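Clenia Completes Side-by-Side Trial of Two Robot Grippers at Calholm Test Floor

CALHOLM, Mon 4 October – Clenia, a supplier of automation equipment to small manufacturers and repair shops, today released the results of a side-by-side trial of two electric grippers. The trial was carried out at the company's Calholm test floor under a joint agreement with Sheikh Instruments, which supplied the controllers and the wrist cameras.

Both grippers were fitted in turn to the same arm and asked to complete the same set of picks, using parts drawn from regular customer orders. In all, 2614 picks were logged. The first gripper, the Kirdale K2, missed 181 of them over the full trial. The second, a Clenia unit now in its final design stage, was tested on a shorter schedule of 837 picks, all included in the total, and its results will be reported separately once the remaining runs are complete.

"Customers ask us which gripper will hold their parts, and a data sheet seldom settles the matter," the company said in a statement. "Running both on one arm, with one controller, gives them a fairer answer."

Camera Placement

The trial also compared two positions for the wrist camera. In the first, the camera sat close beneath the gripper housing. In the second, it was moved outward on a short bracket. The closer position kept cables shorter and the wrist more compact, but it left less room in the picture for the part being picked. Clenia will offer both mounts – the closer one as standard – and will publish fitting drawings for each.

Views from the wrist camera were saved throughout the work and reviewed by engineers from both companies. In the view reproduced with this release, the dark housing fills much of the upper area, with an arm segment to the right and the striped carpet and light wood floor beyond.

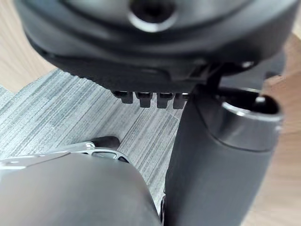 Availability

The full trial report, including controller settings and the pick log for the Kirdale K2, is available to customers on request. A second report covering the Clenia gripper is planned for March.

About Clenia

Clenia supplies grippers, mounts and controllers for light automation and operates a test floor in Calholm, where customers may submit parts for evaluation.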